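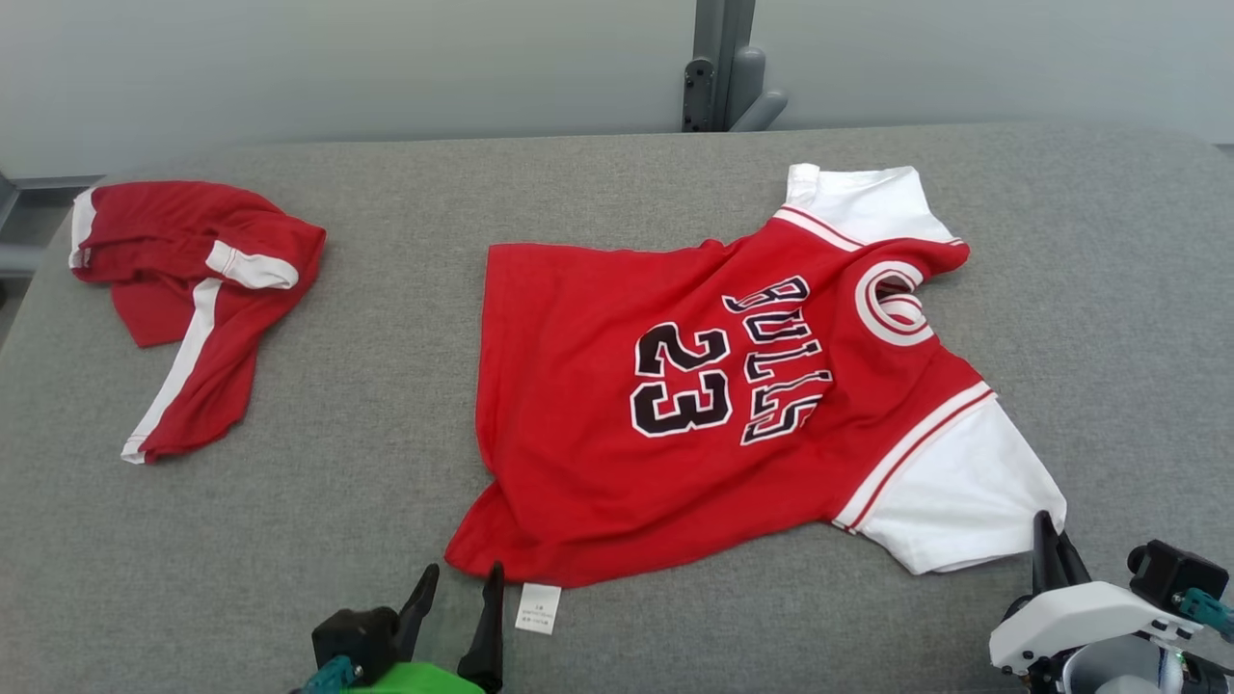
Ticket Z-13: Rechter Greifer lässt den Ärmelsaum beim Anheben los
Projekt: Zirota (Zweiarm-Faltplatz, Gemeinschaftswerkstatt Jacobs)
Eröffnet: 27. August
Gemeldet von: Rosalía Olmedo
Bearbeitet von: Nomvula Sithole
Komponente: Arm rechts, Greifer, Servobus
Status: gelöst, Nacharbeit offen

Fehlerbild

Beim Falten von Trikots greift der rechte Arm die äußere Ärmelecke und hebt sie an. Nach kurzem Hub rutscht der Stoff zwischen den Fingern heraus. Der linke Arm hält den Saum ohne Auffälligkeit. Die Ablaufsteuerung bemerkt den Verlust nicht und führt die Faltbewegung leer zu Ende. Im Log steht kein Fehler, der Greifer meldet weiterhin "geschlossen, Last erkannt".

Tritt bei Trikots auf, bei Baumwollhandtüchern bisher nicht. Getestet mit dem roten Bulls-Trikot mit der 23, weiße Ärmel, Ärmelecke nach rechts vorn gelegt.

Umgebung

Tischbezug: grau meliert, gespannt, unverändert seit Mai.
Servocontroller: Dultico, zwei Kanäle, je Arm ein Bus.
Fingereinsätze: Rerkthorpe, glatte Ausführung, links und rechts gleich.
Positionsauflösung Greiferservo: 3.000 Schritte über den gesamten Weg.
Kamera: Kopfposition, Sicht auf die ganze Tischfläche.

Reproduktion

1. Trikot quer auf den Tisch legen, Saum nach links, Halsausschnitt nach rechts.
2. Beide Arme in Startposition fahren, Greifer links offen, rechts geschlossen.
3. Sequenz "aermel_rechts" starten.
4. Griffpunkt an der Außenecke des unteren Ärmels bestätigen.
5. Hub abwarten.

Erwartet: Ärmel bleibt bis zum Ablegen gegriffen.
Tatsächlich: Ärmel fällt während des Hubs, Sequenz läuft weiter.

Verlauf

Sithole:
Kann ich nachstellen. Bitte die Konfigurationsdatei vom rechten Arm anhängen und dazu den Mitschnitt vom Bus. Ohne den Mitschnitt kann ich "Last erkannt" nicht einordnen. Der Schwellwert könnte zu tief liegen, die Nullposition verschoben sein, oder der Finger sitzt mechanisch auf.

Olmedo:
Beides liegt im Projektordner unter z13. An der Konfiguration habe ich seit dem Tausch des Greiferservos nichts geändert. Der Tausch war nur rechts. Danach wurde die Referenzfahrt wiederholt, sie lief ohne Meldung durch.

Sithole:
Mitschnitt gelesen. Der Greifer stoppt beim Schließen bei Position 1.164. In der Konfiguration steht für "ganz geschlossen" noch der Wert des alten Servos, und der liegt weiter innen. Der Controller sieht also eine Restöffnung und wertet sie als Gegenstand. Damit ist "Last erkannt" auch bei leerem Greifer gesetzt. Gegenprobe: Greifer ohne Stoff schließen und den Status lesen.

Olmedo:
Gegenprobe gemacht. Leerer Greifer, Status "geschlossen, Last erkannt". Links kommt bei derselben Probe korrekt "geschlossen, leer".

Sithole:
Die falsche Meldung ist damit erklärt, das Herausrutschen noch nicht. Bitte Papierstreifen zwischen die Finger legen, schließen und ziehen. Einmal an der Spitze, einmal in der Mitte, beide Seiten.

Olmedo:
Links hält der Streifen an beiden Stellen. Rechts hält er in der Mitte, an der Spitze lässt er sich ohne Widerstand herausziehen. Die Finger berühren sich zuerst unten und bleiben oben minimal offen. Mit der Lampe dahinter ist ein keilförmiger Spalt zu erkennen.

Sithole:
Dann steht ein Einsatz schief. Ein Handtuch ist dick genug, um den Spalt zu füllen, ein Trikotärmel nicht. Das passt zu der Beobachtung mit den Handtüchern. Wurde beim Servotausch der Fingerträger gelöst?

Olmedo:
Ja, komplett abgenommen. Die Schrauben sind nach Gefühl angezogen.

Sithole:
Bitte Träger lösen, Einsätze mit einer ebenen Lehre zwischen den Fingern ausrichten, Greifer mit kleinem Strom schließen und in diesem Zustand über Kreuz anziehen. Schrauben nicht bei offenem Greifer anziehen, der Träger kippt sonst um das Lochspiel. Strom erst danach wieder auf den Normalwert.

Olmedo:
Erledigt. Als Lehre ein Stück Aluprofil genommen. Papierstreifen hält jetzt auch an der Spitze. Beim Sequenztest blieb der Ärmel im Griff, der Status bei leerem Greifer ist erwartungsgemäß immer noch falsch.

Sithole:
Jetzt die Nullposition. Reihenfolge einhalten:
a) Controller vom Bus trennen, Arm stützen.
b) Greifer von Hand schließen, bis beide Einsätze voll anliegen.
c) Bus verbinden, Istposition lesen, dreimal wiederholen, mittleren Wert übernehmen.
d) Wert in arm_rechts als grip_closed eintragen. Nicht die 1.164 übernehmen, die stammt von vor dem Ausrichten.
e) Toleranz für "leer" auf 8 Schritte setzen, wie links.
f) Controller neu starten. Ein Neuladen der Datei genügt bei Dultico nicht, der Wert wird nur beim Start gelesen.

Olmedo:
Punkt f hat mich eine Schleife gekostet, ich hatte zuerst nur neu geladen und den alten Status bekommen. Nach dem Neustart meldet der rechte Greifer "geschlossen, leer". Mit Papierstreifen ebenfalls "leer", mit Trikotstoff "Last erkannt".

Sithole:
Papier liegt innerhalb der Toleranz, das ist in Ordnung. Bitte noch einen Durchlauf mit absichtlichem Verlust: Ärmel während des Hubs von Hand herausziehen, Not-Aus griffbereit.

Olmedo:
Durchgeführt. Die Sequenz hält an und meldet "Griff verloren, Arm rechts". Arm bleibt auf Höhe stehen und wartet auf Quittierung. Nach dem Quittieren fährt er in die Startposition zurück.

Ursache

Zwei voneinander unabhängige Fehler nach demselben Eingriff. Der Fingerträger rechts war verkippt montiert, die Spitzen schlossen nicht. Der Wert grip_closed gehörte zum ausgebauten Servo, daher wurde der Stoffverlust nicht erkannt. Die Referenzfahrt prüft nur die Armgelenke, der Greifer ist nicht enthalten.

Maßnahmen

Träger ausgerichtet und verschraubt.
grip_closed neu eingemessen, Toleranz angeglichen.
Papierstreifentest in die Checkliste "Servotausch" aufgenommen, Spitze und Mitte getrennt.

Offen

Referenzfahrt um eine Leerschließung beider Greifer erweitern (Sithole).
Raue Einsätze von Rerkthorpe anfragen und am linken Arm gegen die glatten testen, vorher klären, ob sie bei gestrickten Bündchen Fäden ziehen (Olmedo).
Griffpunkt bei Ärmeln mit hochstehender Kante prüfen. Die Erkennung setzt ihn dort gelegentlich auf den Schatten neben dem Stoff. Eigenes Ticket, gehört nicht zu Z-13.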